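Keltcombe patios get a new way to stay dry

Patio season is coming back into view, and there is great news for anyone who loves sitting outside when the weather can't make up its mind! Fadik has added a retractable roof to its patio range. It is called the Sterow, and it opens and closes in under a minute with a small wall switch.

The fabric slides along two slim side rails and folds up neatly against the house, so you get full sun at lunch and a dry table by dinner. Rain runs off into a gutter hidden in the front beam – no more drips down the back of your neck.

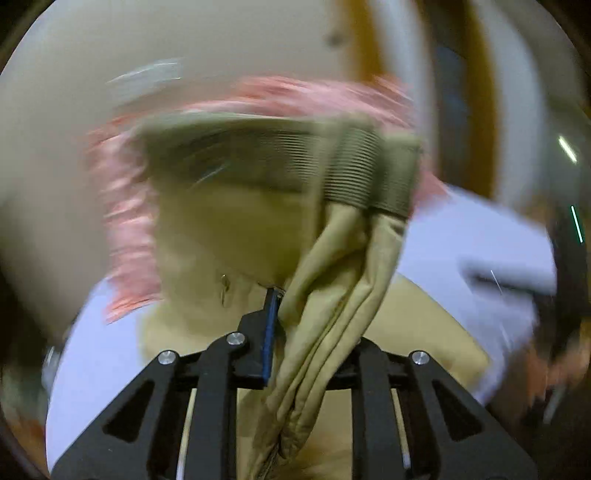 Designer Bimla Solanki spent last October testing the roof on her own patio, through some 40 rainy evenings. "We ate outside on nearly all of them," she says. "My neighbors started bringing their own chairs."

The Sterow comes in 4 widths and can be fitted to most brick or wood-frame homes. Shengli Jiang's team handles installation, usually in a single day. A full-size model is now open to visitors at the Keltcombe showroom, with fabric samples to take home.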